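# Ferico Greifset mit Handgelenkkamera: ein Erfahrungsbericht nach einem langen Frühjahr

Ich gebe gern zu, dass ich beim Kauf ein wenig verliebt war. Wer einmal einen Abend lang Videos von weichen, nachgiebigen Greiffingern angeschaut hat, wie sie sich um Tomaten und Glühbirnen schmiegen, der weiß, wovon ich rede. 1733 Euro für das komplette Set sind trotzdem kein Taschengeld, und so lag der Karton bei mir erst einmal drei Tage im Flur, bis ich mich getraut habe, ihn aufzumachen (man weiß ja nie, ob man ihn nicht doch zurückschickt!).

Drin war dann alles sehr ordentlich verpackt: die Greifereinheit, zwei Paar Finger, die kleine Kamera mit Halter, ein Flansch, Kabel und ein Tütchen mit 18 Schrauben, die ich natürlich sofort auf dem Schreibtisch verteilt habe. Die Anleitung gibt es auf Englisch und in einem Deutsch, das stellenweise recht poetisch ausfällt. »Der Finger möge fest sitzen« steht da, und ja, er möge.

## Montage

Mein Arm ist ein älterer Dulutau, und der Flansch passt. Das war meine größte Sorge. Eine gute Stunde hat es gedauert, und den größten Teil davon habe ich mit dem Kamerakabel verbracht, das für meinen Geschmack eine Handbreit zu kurz ist. Wenn das letzte Gelenk ganz herumdreht, spannt es. Ich habe mir mit einer Verlängerung beholfen, und damit läuft es seither ohne Murren, aber bei dem Preis hätte ich mir das schon im Karton gewünscht.

Die Software heißt Cortés und muss separat heruntergeladen werden. Die Installation verlief bei mir unter Linux friedlich, auf dem alten Windows-Rechner dagegen erst beim dritten Anlauf. Danach geht vieles angenehm leicht von der Hand: Öffnungsweite einstellen, Greifkraft begrenzen, Kamerabild daneben, fertig. Schön finde ich auch, dass man Abläufe per Hand vorführen und speichern kann. Weniger schön ist, dass die Namen der gespeicherten Abläufe nach zwölf Zeichen abgeschnitten werden, sodass ich jetzt eine ganze Liste voller »becher_stape« habe.

## Im Alltag

Angefangen habe ich mit Schaumstoffwürfeln, weil die alles verzeihen. Dann kamen Kunststoffbecher dran, und bei denen bin ich hängen geblieben, denn so ein leichter, nach unten schmaler werdender Becher ist für einen Greifer eine gemeinere Aufgabe, als man denkt. Packt man zu tief, kippt er. Packt man zu fest, hüpft er nach oben heraus wie ein Stück Seife. Mit der Werkseinstellung ist mir das ständig passiert, und erst mit deutlich verringerter Kraft und etwas langsamerem Schließen wurde es richtig gut. Die Finger geben dann an den Seiten nach und legen sich hübsch an. 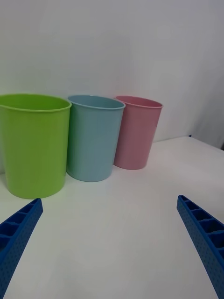

*Blick der Handgelenkkamera: beide Finger geöffnet, dahinter der grüne, der blaue und der rosa Becher.*

An die Kameraperspektive musste ich mich gewöhnen. Die Finger ragen von unten ins Bild, und anfangs hat mich das gestört, inzwischen möchte ich es nicht mehr missen, man sieht ja immer gleich, wie weit der Greifer offen steht. Bei weichem, gleichmäßigem Licht ist die Bildqualität völlig in Ordnung. Abends unter meiner Schreibtischlampe rauscht es kräftig.

Zum Vergleich hatte ich mir im Mai den Zweifingergreifer von Drullelance ausgeliehen. Der ist schneller und wohl auch robuster, aber mit seinen harten Backen hat er mir einen Becher eingedellt, und das Geräusch beim Schließen geht durch die ganze Wohnung. Für Metallteile würde ich ihn nehmen, für alles Empfindliche bleibe ich beim Ferico.

Ein Wort noch zu den Ersatzfingern: 148 Euro kostet das Paar, und da habe ich schon geschluckt. Meine ersten sind allerdings noch immer montiert. In den Hohlräumen sammelt sich gern Staub, den bekommt man mit einem weichen Pinsel aber gut heraus.

**Gefällt mir:** sanfter Griff, passender Flansch, übersichtliche Software
**Gefällt mir weniger:** kurzes Kamerakabel, teure Ersatzfinger, zu kräftige Werkseinstellung

Vier von fünf Sternen, und den fünften gibt es, sobald Ferico ein längeres Kabel beilegt.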